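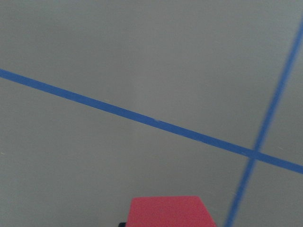
Product testers wanted for phone mounts and cases, Abu Hammour workshop. We make the Trakton range – dash mounts, desk stands, clip-on grips – and we need people to use the new ones hard before they go to the stores. First thing you do on day one is a desk stand check: phone goes in, you tap and swipe and write down how far it slid. Then you take a mount home and live with it.

Who we're after

Anyone 18 or over with a phone bought in the last four years. Any make. Drivers especially, also people who cook with a phone propped up, parents, delivery riders. Left-handed people please apply, we never get enough. No tech background needed. You do need to be able to write a plain sentence about what annoyed you.

What you do

One session at the workshop, about 103 minutes with a break. Then three weeks at home with one mount or case. Short form every evening, takes five minutes, less if nothing broke. One phone call at the end with Manaia Katene, who runs the home trials. 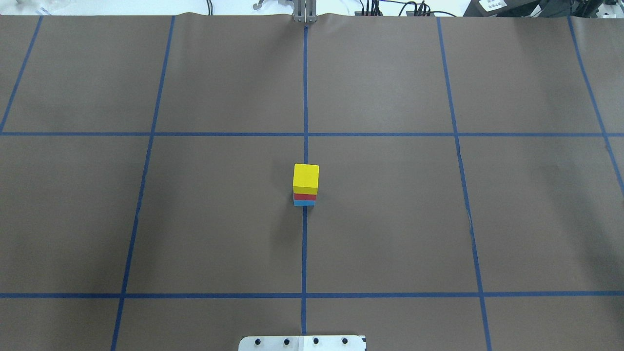 Yellow, red and light blue blocks, stacked by a tape line.

What you get

364 riyals for the full trial, paid after the last call. Parking is free. You keep the mount unless it's a pre-production sample, those come back to us in the bag they came in. If you drop out after the workshop session you still get paid for the session, just tell us.

Small print

Your own phone is used thoughout. We cover screen damage if it happens in one of our mounts and you send a photo the same day. We don't look at whats on your phone and don't install anything. Staff of Dillanance or Saltitcombe can't take part, sorry, nor anyone who tested for us since March.

How to apply

Come by the front desk between 4 and 7 pm or leave a note in the box, marked TRIAL 622. Put down:
name and a number we can reach you on
phone model, and case if you use one
what you drive or ride, if anything
any evenings you can't do

Sessions start in July. Places go in the order we get replies – if you hear nothing in two weeks we're full, but we keep names for the fall round.

Questions about pay or damage cover, ask for Lambros Raptis. Extension 680, mornings best.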